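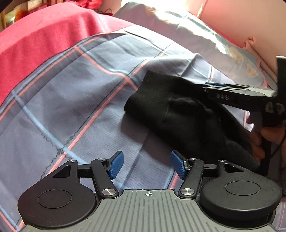 Three Sessions Into Hollach, and We Still Haven't Left Town

March 26, 2024

I bought Hollach for the map. The book is 453 pages long and I could have been happy with the one that folds out of the back. Then my group asked what we were playing next and I heard myself say "hexcrawl," a word that has never once led to a short evening.

The pitch is good. You're surveyors for a bankrupt duchy, paid by the hex, and the wilderness has opinions. There are 700 entries in the encounter tables. So far we have used three, all of them in the town of Velent, where the party has spent its entire career arguing over the price of a mule.

Some of this is my fault. I gave the mule a name (Marciniak) and a limp, and players will walk past a burning cathedral to nurse an animal with a limp. The rest I blame on the supply rules. Every ration, rope and candle takes up a slot, each character has 8 slots, and the cleric wants to bring a door. He has a plan for the door. It takes up six slots.

I do like the weather system. You roll once at dawn and once at dusk, and if the two match, something old wakes up. We've had matching fog already – it woke up, looked over Velent, and presumably decided to wait until we went somewhere interesting.

The index is terrible. "Drowning" sends you to "Water," which sends you to "Hazards," which sends you to a lovely full-page drawing of a heron.

Next session they're leaving by the north gate, they swear. I've prepped the Hovo marshes, a ferry, and two rival survey crews. I have also written up the mule's extended family, for when they don't.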